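Varnlow Robotics Club — Questions We Get a Lot

Do I need to know how to code?

Nope! I'd never written a line before I joined. Stavros runs a beginner hour before the main session, and by April most new people are writing their own small moves.

What are you working on this year?

Two-arm handoffs and pouring, mostly. One arm holds a container steady and the other tips a cup over it, which sounds like a toddler's job until you try to get the angle right (I have opinions about wrist joints now, ask me anytime). We call the project Trinus — Ljubica picked the name and it stuck.

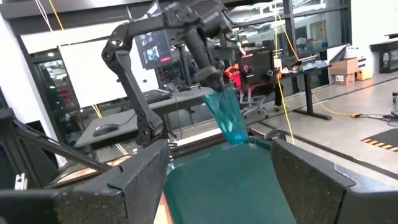
Do you pour real water?

Not near the arms. We practice with dry stuff like beads and rice, and yes, you'll be sweeping some of it up.

How much does it cost?

Dues are $31 for the semester. That covers the beads, the spare cables and your share of the pizza. If that's a problem, talk to Eleni and she'll sort it out quietly.

Is there a competition?

Yep, the Nirkico Cup in April. Teams get 375 seconds per round and points for every bead that lands in the container. Spills count against you, so slow and boring usually beats fast and fancy.

Can I just come and watch?

Sure, any session! Wear closed shoes, tie back long hair and stay behind whoever's holding the stop button.

Who do I email?

Damir Vidmar handles sign-ups. He's quick, except during finals week.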